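Veloso Gripper Pads, Pair
Clirnilent part 641

Replacement finger pads for the Veloso two-arm station. Sold in pairs, one for each gripper. Fitting takes 5 minutes with the hex key supplied.

Safety notice, January 11, 2024
Pads from the first batch of 700 can lose grip on smooth drink cans. The Mirkinthorpe workshop logged 28 drops during can loading, most of them at the back of the lane. In several cases the arm kept moving after the can had slipped and pushed the next one over. If your pads carry a first-batch stamp, stop using them for cans and contact us for a free exchange.
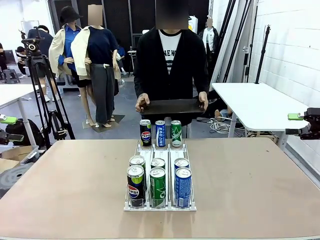 Cans in a three-lane organizer, grippers at either side.

Until the new pads are fitted, run the station at half speed and keep hands clear of the lanes while the arms are powered. Press the stop button before picking up a dropped can. Do not use a dented can for further runs.

Clorari controllers need the March update to stop the arm when a can slips. Older Clorari units will not detect a drop.

In the box: two pads, four screws, hex key.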